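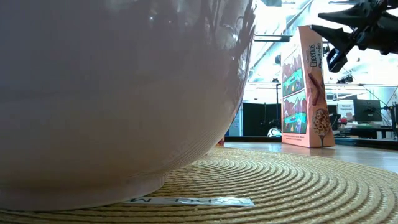
August, glaze book, evening

Kiln down to 198 when I came in, so I made tea and left it alone. Cracked the lid at teatime and had everything out on the shelf before Umut could get his hands in there (he will unpack a kiln in oven gloves if you let him, and then complain about the gloves).

This was the second go at the Tolari white, the one with the bit of extra silica in it. Much happier! The first batch crazed all over the place, you could hear it pinging on the bench for two days, and this lot has been silent so far. I'm not calling it fixed. I want to do the freezer and boiling water thing on three of the test tiles first, and then leave one by the sink for a month and forget about it, because that's where the last ones gave up.

Tile notes, while I remember:

Row A, dipped once: thin at the rims, a bit mean looking. Iron spots coming through on the buff clay. Enikő likes the spots. I don't.

Row B, dipped twice with a gap between: the good one. Fat and even, breaks nicely over the ridge.

Row C, poured: runs on every single tile, and C4 has glued itself to the shelf. Got it off with a chisel and took a flake of kiln wash with it. Shelf needs doing again anyway.

Row D was supposed to be brushed but I ran out of patience and only did half. Ignore Row D.

Bucket 31 is the mix to keep. I've written it on the lid AND the side this time, after the business with the two lids. If you top it up with water please put a line on the tape and your initials, Booker, I mean you. It sieves best through the 80 mesh and then again through the 120, and it settles like concrete overnight, so stir from the bottom with the long paddle and keep going after you think you've finished. Štefánia suggested a pinch of Epsom salts to keep it floating. Will try that in a small jar before it goes anywhere near the big bucket.

Programme was the usual slow one with a 10 minute hold at the top. I wondered about a longer hold to smooth out the pinholes on the tall jugs, but Ourania reckons the pinholes are from the bisque being rushed and not the glaze at all, and she's probably right, the jugs went in with that hurried load before the Mabaso order. So next time: bisque slower, leave the glaze firing as it is, change ONE thing. I say this every time and then change four.

Meter reading at the end was 2483, I've put it in the front of the book with the others. Elements are looking a bit saggy on the bottom left. They'll do a few more firings, I think, but someone should price up a set before we're stuck.

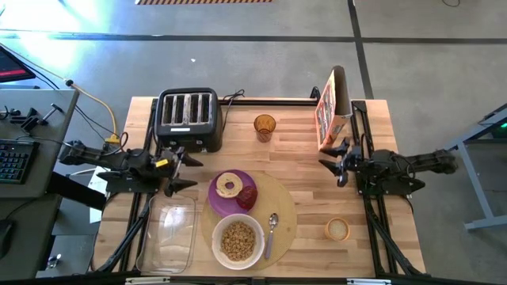 Butcher-block table, toaster at the back left.

Other bits. The Molov clay has arrived and it is much too soft, straight out of the bag it's like butter. I've put two bags' worth out on the plaster bats under a sheet. Turn it tomorrow morning if you're in first. The reclaim bin is full to the top again and I can't lift it, so that's a two-person job and a wet one.

Somebody has walked off with the small kidney, the red rubber one. I've looked in the slip bucket, under the wheel and in my own apron pocket (twice). It's the only one with the right bend for the insides of bowls and I'd like it back, no questions asked.

Next firing: twelve mugs for Tundlow, the two big platters if they're dry, which I doubt, and Row B repeated on the white stoneware to see if it behaves the same. Wax the feet properly. Also buy wax.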